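Pre-run safety check, pouring cell, Vadon lab
Checked by: Bohdana Savchuk
Date: 11/01/2023
Method under test: Antal (pour learned from wrist view only)

1. Emergency stop – OK
Pressed it twice, once with the arm still and once mid-move. Both times it cut out straight away. Lovely.

2. Speed limit – OK
Still capped at the figure Nosipho set in August. Please leave it there, I know the slow runs are dull!

3. Gripper fingers – OK
Opened and closed them empty, no sticking. The pads have plenty of life left.

4. Cables – OK, with a moan
Nothing snagged when I took the arm through its full reach. I'd still like the loose one at the back clipped down before we do the long session.

5. Table surface – NEEDS ATTENTION
It wants a proper scrub, not a quick wipe with a damp sleeve (you know who you are). Marks matter for Antal, as Mbali found that the pour detector took a dark spot for spilt coffee in 2 of the 600 logged clips. Tiny number, I know, but both made the arm stop and wait for a person.
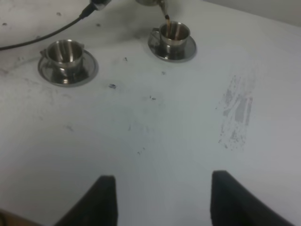

Item 5: coffee going into the far cup, near cup empty, specks and smears on the white top.

6. Cups and saucers – OK
Steel ones only, please. Balakrishnan asked if shiny cups would throw the method off, and so far they've been fine – Antal found the rim in all 7 of Monday's trials, reflections and all. The old Brutelora baseline lost it in two of those, so I'm quite pleased with that!

7. Hot liquid – OK
Thermometer and burn kit are on the shelf by the door. Let the coffee cool to the agreed limit before anyone starts a run, and keep your hands out of reach while the arm is live.

8. Logging – OK
Disk has room, clocks match, test clip saved and played back.

Result: fine to run once item 5 is sorted. Rhona to sign off the table, then I'll do the next batch after lunch.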